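Section 4: Setting Up Your Doven Table Fountain

Welcome to the fun part! By now you've unpacked the Doven, checked the parts against the list in Section 2, and soaked the pump (Section 3, please don't skip it). Getting water moving takes very little time, and the first trickle over the top stone is a real treat.

Before you start

Pick a level surface that can take the weight of a full basin. A desk, a sideboard or a meeting table all work well. Keep the fountain at least 8 inches from papers, laptops and power strips, and make sure the cord reaches the outlet with a little slack to spare.

CAUTION: Never plug in the pump while it is out of the water. Running dry will ruin it within minutes.

4.1 Placing the pump

1. Set the basin where you want it to stay. (Moving it full is a splashy business!)
2. Press the four suction feet onto the basin floor, with the intake facing the notch.
3. Run the cord up through the notch and close the rubber gate over it.
4. Turn the flow dial to its lowest setting.

Note: If the feet won't grip, wet them first and push down on the middle of the pump, not the edges.

4.2 Stacking the stones

5. Slide the clear tube onto the pump outlet until it stops.
6. Lower the Strobel ring over the tube, flat side down.
7. Add the stones from largest to smallest, threading each one over the tube. Turn them as you go and see what you like – there's no wrong order for the colors.
8. Trim the tube so it sits just below the top stone.

4.3 Filling and first run

Pour in water slowly until it reaches the fill line. Distilled water is best, and it keeps that chalky ring away for months.

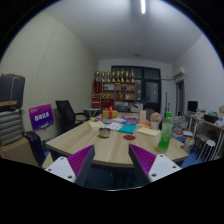 Plug in the pump and wait. You'll hear a gurgle or two as trapped air works its way out, then a steady stream. Let it run on low for around 7 minutes, then bring the dial up a notch at a time until you love the sound. Isauro Escobedo, who designed the stone set, keeps his on the second notch all day long.

CAUTION: Unplug the fountain before you put your hands in the basin.

If water splashes over the rim, turn the dial down or rotate the top stone so its lip faces inward. If the stream sputters, the water is probably low. Top it up to the line and try again.

Cleaning is covered in Section 5, and the Zimcombe timer in Section 6.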